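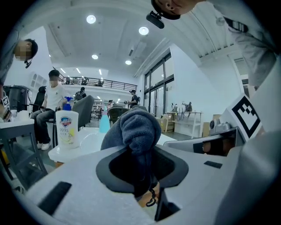
Kerkine Cassette Archive: Rights Clearance Project
Second progress report to the Foletum Fund
Submitted Thursday, March 13, 2025
Prepared by Mounir Naciri, project lead

Where we are

Your grant pays us to find out who owns the music on 1,835 recordings, ask those people whether the public may hear it, and write down what they say. When we applied, I described this as a straightforward exercise. I would like that sentence struck from the application if the portal still allows edits.

As of this report, 479 recordings are cleared. By cleared I mean we hold signed permission for both the song and the recording of the song, filed in a form our lawyer will look at without sighing. Those recordings can be streamed from the archive site, downloaded, and in most cases remixed, under whichever of our three licenses the owner picked. The rest are spread over the stages described below, from "letter sent" to "person identified but does not wish to be identified."

We're behind the schedule in the original work plan and ahead of the revised one, which you approved after the first report and for which we remain grateful. Spending is close to budget. Postage is over. Nearly everyone we write to is at an age where an email from a stranger about royalties gets treated as a crime in progress, and they are right to treat it that way.

What we said we would do this period

The revised plan had us finishing the Flulilar catalog, settling a policy on tapes that contain samples, moving our records into a proper database, and publishing a first batch of recordings. We finished the last two, got most of the way through the first, and have a draft of the policy that everyone dislikes equally.

The Flulilar catalog

Flulilar was a storefront label that put out dance tapes, comedy tapes, wedding band tapes, and one tape of a man explaining how to fix carburetors, with organ. It closed without filing anything that could be called paperwork. We had assumed the rights went to the founder's family. The founder's family had assumed they went to a business partner. The business partner's daughter had a box.

The box contained contracts. I can't overstate how cheerful this made us for one afternoon. We then read them. The typical Flulilar contract is a single page, gives the label "all rights of every kind to the tape," and doesn't say whether that covers the composition, the performance, or the physical cassette. Several are signed by the band's driver. One grants the label rights in the songs "until the summer."

Our lawyer's view is that the contracts are good evidence of who recorded what and weak evidence of who owns it. In practice we're asking both sides. Where the family and the musicians both sign, we clear the recording and stop worrying about which of them needed to. This doubles the number of signatures, but it has also kept us out of a dispute that has apparently been going on at holidays for decades. Neither side has asked us to decide it, and we've been careful not to look as though we could.

A handful of musicians declined. Their recordings stay in the archive for preservation and won't go online. One singer told me she hated her album then and sees no reason to let more people join her. We thanked her and closed the file.

Tapes with samples in them

This is the hard part, and it's bigger than we told you it would be. During cataloging we flagged 114 recordings that include pieces of somebody else's record. Some are full collage tapes, made on two decks and a lot of patience. Others are ordinary songs with a borrowed drum loop under them, or a few seconds of a movie between tracks.

The people who made these tapes are the easiest people in the whole project to deal with. They answer the phone. They're happy to be asked. They give permission for everything, including things that aren't theirs to give. The trouble is on the other side, where the record being borrowed belongs to a company that has been sold several times and whose licensing page leads to a form, which leads to another form, which thanks you for your interest in wedding videos.

We tried asking. We picked a small group of tapes with samples we could name and sent requests to every apparent owner. Most went unanswered. A few came back with quotes, and I've attached those separately so you can read them sitting down. One company offered a fair price for a song it didn't own, and withdrew the offer when we pointed this out. I still think of them fondly.

So we can't license our way through this group, certainly not on this grant and I suspect not on any grant. The draft policy sorts the sampled tapes by how much they borrow and what they do with it. Where a tape has clearly made something new out of short pieces, and putting it online for study takes nothing away from the original, our lawyer is willing to write a memo supporting fair use. Where a tape plays most of a hit song with a little shouting over it, she's not. In between is a long stretch of tapes on which she and I have listened to the same forty seconds more often than the artist did.

Fair use is decided case by case, by a judge, after you've been sued. It's an odd foundation for a work plan. We're therefore asking that the sampled tapes be made available first in the reading room and to registered researchers, with public streaming limited to the ones that have a memo behind them. The artists find this funny. One pointed out that he used to sell his tape from the trunk of a car parked outside a courthouse.

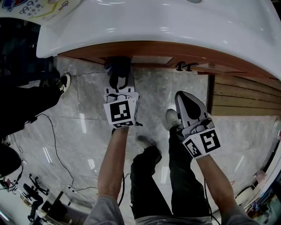
Two hand-held grippers under the edge of the white countertop.

The database

All rights records have been moved from the old spreadsheets into Dhanial. You'll remember that there were supposed to be 2 spreadsheets. That was an undercount that I'd rather not correct with a figure.

Dhanial was built for book publishers, so by default it wants to know the number of pages in a cassette. Past that, it does what we need. Each recording now has separate entries for the song, the performance, and any borrowed material, with the letters and signed forms attached to the right one. When someone calls to say they wrote track four, we can pull up who else has told us they wrote track four. That used to take a morning.

The move turned up duplicates, as moves do. It also turned up a set of permissions that had been logged as refusals because the column headings had slipped over by one. We've written to those people again to confirm, and most were puzzled to hear they'd ever been thought difficult. They're counted as cleared only if the second letter has come back.

One caution for your other grantees: exporting from Dhanial strips accents from names. We noticed before anything was published, but only just, and the people whose names we'd have misspelled are the same people whose names were misspelled on the original tapes. We now fix exports by hand.

First public batch

The first batch went live with no launch event, by which I mean I sent an email. Visitors can search by performer, place, and instrument, and each page says plainly what they may do with the recording. We spent more time on that last line than on anything else on the site. "You may copy, share, and change this recording if you credit the performer" took a long time to get down from a page and a half.

So far the heaviest users are relatives of the performers, then music students, then a person who is working through the carburetor tape and has sent in a correction.

We've had one takedown request. It came from an automated service acting for a distributor, and it claimed a field recording of a frog pond that sits at the end of a side B. We replied with the signed form from the woman who recorded it. The claim was dropped without comment. We took the page down while this was going on, as our procedure says to, and put it back when it ended. The procedure works, although I'd have preferred to test it on something with a tune.

Problems and changes

Three matters for your attention.

First, the legal line is going to run short. The hours set aside assumed the sampled tapes would be an afterthought. I'd like to move money from equipment, where the second tape deck turned out to need only a belt. A revised budget page is attached, and the total doesn't change.

Second, a good number of letters have come back unopened, and for some recordings we've run out of leads. The work plan calls these "orphan works" and says we'll "resolve" them. We can document our search, and that's the limit of it. I propose changing the wording to say that each will have a written search record and will stay offline unless our lawyer advises that a specific exception covers it.

Third, several musicians have asked whether there's money in this for them. There isn't, and we say so in the first letter, in type of ordinary size. But I think the question deserves something better than a good paragraph. If the Fund would consider a modest payment per performer in the next cycle, I can draft a proposal.

Next period

By the end of May we plan to close the Flulilar catalog, apart from the families who've asked us to wait. The sampling policy will go to your program staff for comment before we adopt it, and I'd welcome comments from anyone there who has ever owned two tape decks. A second batch of recordings will go up once the accents have been checked.

Attachments: revised budget page; draft sampling policy; license quotes received; blank permission form, current version.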